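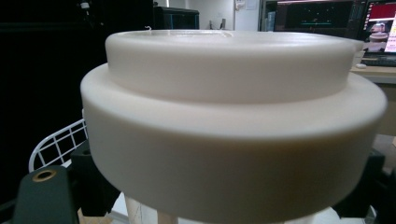

*Cream part on the stand, Friday, before I touched anything*

**Bench rules for handheld gripper work: what do you folks enforce?**

**ute_teuber** · Apr 16, 2021

I've been asked to write the rules for our handheld gripper bench and I'm stuck on clearance. My draft says nothing loose within 23 cm of the stand while someone's recording. As you can tell from the shot, we've got monitors, a keyboard and a mouse sharing the room with the part, and I don't love it. There's also that little white wisp on the rim. Do you make people clean the part before every run, or is that me being fussy?

**narix_nell**

Not fussy! We had a stray thread turn up in 171 recordings in January and had to relabel the whole lot. Wipe the part, check the rim, initial the sheet. It takes no time.

**bomar4life**

Going to disagree. If you only ever record spotless parts, your policy falls over the first time it meets a dirty one. I'd write down what's on the part and leave it there. Our rule at Jurkura is "log it, don't fix it."

**narix_nell**

Sure, if people log it. Ours don't. They write "ok" and go to lunch.

**Elsa Fagerlund**

You're both arguing about fluff and she asked about clearance, lol. Ute, I'd drop the distance. A fixed number gets ignored the first time somebody has a big part on the stand. We say one full arm sweep with the tool closed, nothing touched, and you do it before you start. Screens can stay where they are. Keyboard and mouse go back past the tape.

Also put in a check on the threaded inserts in the gripper. Ours work loose and people blame the tracking for days.

**ute_teuber**

Ooh, the sweep is way better than my number, stealing that. How often on the inserts?

**Elsa Fagerlund**

Start of shift, plus any time you drop it. Fingers first, then the driver if it turns.

**dressler_dan**

Please keep the sheet short, whatever you pick. The Dreßler one ran to three pages and I never met anyone who'd read the second.

**ute_teuber**

OK, draft two:

- Sweep the tool before recording
- Check inserts at start of shift and after a drop
- Note anything on the part, then wipe it unless the task says otherwise

**bomar4life**

"Unless the task says otherwise" is doing a lot of work there, but I can live with it.

**narix_nell**

I can't, but I'll take it over "ok". Who signs the sheet, the operator or the lead?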